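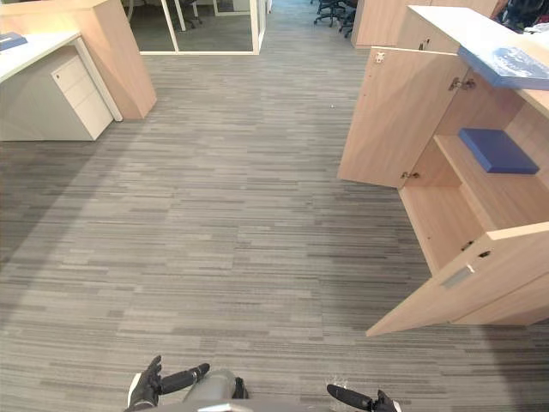
Cupboards are a solved problem, surely? So wrote Fukside, under my last piece on robots that can't cope with kitchens, and I read the comment out to Reynaldo Ambrosio before I'd even got my coat off. He laughed for quite a long time.

"Solved for who?" he said. "Come and watch me try to put a box on a shelf, and then tell me it's solved."

So I did, on a Thursday, and I ended up staying most of the day. Reynaldo runs a small project called Stoker, which he has been nursing along for 24 months now, and he is that rare and lovely thing, a researcher who would much sooner talk about what went wrong. The question behind Stoker sounds tiny. When a robot has to reach into a cupboard, how much should it plan before it moves, and how much should it work out once its hand is already in there?

"The old way is that you stand back, have a good look, build a map of everything and then go," he told me. "And it's fine in the open. But the moment your arm goes in, you've covered up the very thing you wanted to see. Your own elbow is in the way!"

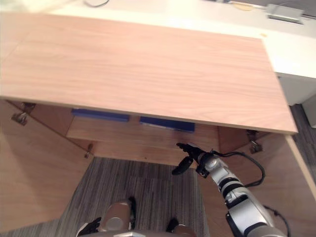

The robot's arm, reaching into the cupboard

I'd asked him to explain the method as he would to his mum, and he took that quite seriously (she did, he says, once sit through the whole thing over lunch). The robot makes a rough plan first, just enough to get its arm past the doors. After that it throws most of the plan away. It works in short bursts of movement, and between bursts it checks what it can still see against what it expected to see. If the two agree, it carries on. If they don't, it backs out a little and has another think.

"It's what you do when you're feeling for a plug socket behind the sofa," he said. "You don't have a map of the back of the sofa. You've got a rough idea and a hand."

And does it work? I was expecting a shrug, but he had an answer ready. They compared it with the old approach on shelf tasks, eight tries at each, and the new one got the object where it was meant to go nearly twice as often. He was very quick to add that eight is not a lot. "I'd like you to print that bit," he said, so I am.

The part that surprised him was the doors. He had assumed the shelf would be the hard bit and the doors were just furniture to steer round.

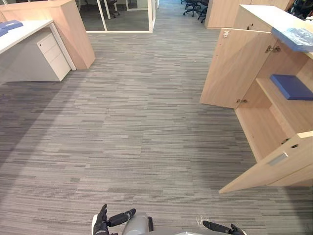 They were the biggest single cause of failure in the first round, as it happened, and I could see his point once he'd got me crouching on the carpet to look at it from robot height. An open door takes up a great chunk of the space you'd like to swing an arm through. It also moves if you brush it, so the plan you made a moment ago is now slightly wrong, and slightly wrong is enough to spoil a grasp.

"We spent four weeks blaming the fingers," Reynaldo said. "Four weeks! We changed the grip, we changed the speed of the grip, I had dreams about the grip. And then one evening I plotted where the elbow was each time it failed, and it was always near a door."

The fix was rather plain. The robot now treats each door as something that might have shifted, and looks at it again after every burst. That slows things down a fair bit, and he doesn't pretend otherwise. A person would have the shelf tidied and be off making tea.

I wondered about using both arms, one to steady the door and the other to do the reaching. He pulled a face. They have tried it in simulation, under the name Cirnix, and he calls the results "promising on a good day". The trouble is that two arms in front of one cupboard get in each other's way, and the robot has to decide which of them matters more at any given moment.
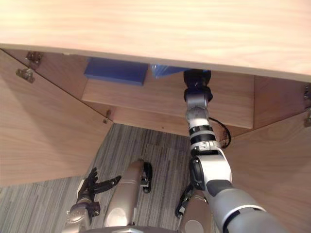

Mangubat, for one, thinks the whole business is the wrong way round, and told me by email that a cheap sensor on the wrist would do away with half the checking, because the robot could then see past its own elbow. I put this to Reynaldo, who didn't disagree as much as I'd hoped.

"It would help," he said. "I'd have one tomorrow. But then the wrist is right up against the box and all you can see is box. You still need to know when to stop and look again, wherever you're looking from."

He'd like to run the comparison again in February, with two changes: more tries, and some clutter on the shelves. Soft things worry him most, anything that sags or slides when you touch it. I asked whether he'd ever let the robot loose on his own cupboards at home.

"Have you seen my cupboards?" he said, and went off to restart the arm.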